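October, bench 3, afternoon

Small-parts drawer unit, cleaning and reassignment. Carrying on from this morning's note.

All drawers out, contents into labeled bags on the side shelf. Wiped the body first with plain water on a cotton cloth, then one pass with dish soap at a few drops per cup. No solvent. Renu used isopropyl on the old Shehu boxes last year and the clear fronts crazed at the corners within a month. I don't know that this plastic is the same, but soap was enough to get the grease off and I see no reason to find out.

The white top has a scuff near the front left edge. Tried the sponge on it, damp, light pressure, 9 strokes, then stopped. Can't say it changed. It is cosmetic and I am leaving it. Harish suggested melamine foam; I would like to keep that away from the translucent parts as it is a mild abrasive and will haze them.

Runners: there are none as such, the drawers slide on molded ledges. Grit collects at the back of the ledge where a cloth doesn't reach. The thin end of a wedge sponge does reach, if you go in flat and turn it at the back. Two of the old square sponges were useless for this and are in the bin. Dried everything for an hour with the drawers out before putting them back.

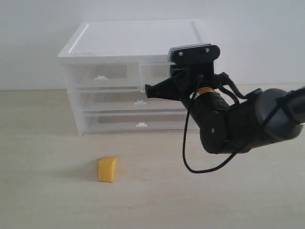
Assignment of drawers, as agreed with Tane and Bimla:

Top left (wide): O-rings and flat washers, in the Pustetti trays.
Top right (narrow): fuses and spare lamp holders only.
Middle: heat-shrink, cable ties, ferrules.
Bottom: hand tools under 163 mm. Anything longer fouls the front and the drawer won't close square.

The bottom drawer was overloaded before. Total contents came to 812 g on the kitchen scale, most of it the Imstead pliers, and with that weight in it the drawer dropped at the front when pulled more than halfway. Moved the pliers to the wall rack. It now pulls level - still a bit of play side to side, but no drop.

Labels: not on the tabs. The tabs are too small and the adhesive lifts when people pull on them. Shaohua Fu has the label printer until the Sinanix order is packed, so paper slips inside the drawer fronts for now, printed side out. They read well enough through the plastic from standing height.

Open items:
- Fuses need sorting by rating before they go in. They are still in one bag.
- Check the ledges again in a month. If the grit is back, it is coming from the sanding bench and the unit should move to the other wall.
- Order wedge sponges, same type, one pack. Keep one with the unit and don't use it on flux.
- Ask Bimla whether the loose M3 inserts belong to her job or to stock. Bagged separately in the meantime, left end of the side shelf.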